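TENDMONT, April 14, 2022

Clesero Brings Its Neighborhood Supper Classes Back to the Old Shearer Building

After a long quiet stretch that felt even longer to those of us who love a full dining room, Clesero is very happy to announce that its neighborhood supper classes are returning to the ground floor of the Shearer Building, where the lights are on and the big stoves have been cleaned, checked and lit again.

The Shearer Building has fed this town in one way or another since 1940, first as a lunch counter, then as a bakery, and for a good many years as the place you went for soup when the weather turned. We have kept the original tile and the front windows, and we have finally (finally!) fixed the draft by the door.

The new season offers 13 evening classes running through the end of August, each with room for 30 guests. Dumplings, hand-pulled noodles, pickles, rice dishes and summer soups are all on the calendar, and every class ends with everybody sitting down to eat together. Children are welcome with a grown-up, and beginners are more than welcome, even those who have never managed chopsticks and would like some friendly help.

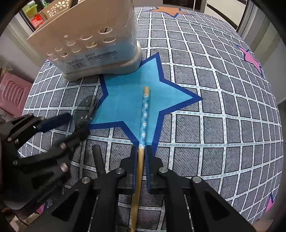 One longtime guest told us that she came for the noodles and stayed for the table, and that she still makes the cucumber pickles every week for her sister in Prostness.

Places can be reserved at the front desk or by telephone. Families of four or more should let us know when they book so that we can seat them together. Aprons are provided, and leftovers go home with you, so do bring a container with a good lid.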